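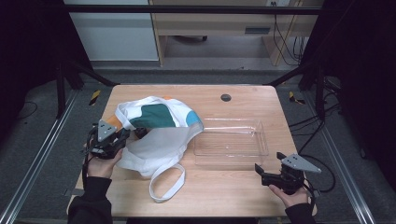 Notebook > Workshop > Hall sound and hymn numbers

Aug 20, 2025

Second go at the loop system for the Huria chapel. Bheki Zulu had the amplifier open before I arrived and had already swapped the fuse. Still a hum on the left side, from the third pew back to the font. Moved the mains lead away from the loop cable under the carpet and the hum dropped by half. Not gone.

Lectern mic is fine. Pulpit mic crackles when the stem is bent. New stem ordered from Flinuson, 10 days.

Hymn database: 3,163 entries after merging the Nkuna songbook with ours. Around 200 have no tune name. Two are in twice under different first lines, left both in until the organist has looked.

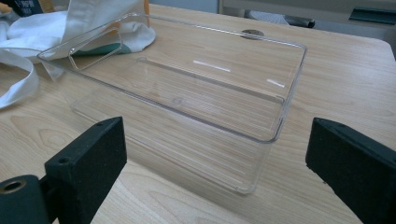 Tried the projector with the Zusness software as well. Verses break in the wrong place if the line is over forty letters, so the last word of the psalm refrain drops onto its own slide. Cutting the type size by 2 points fixes it, but then the back rows will struggle. Leave as is for the harvest service in October and split the long lines by hand.

To do:
- hum again, with the heating on this time
- label the spare batteries
- ask Bheki for the vestry socket drawing
- print the large-type order of service, check the Creed is the version we say

Loop test with hearing aid users still to arrange.

3 comments | 2 shares

Contact the workshop | Back to top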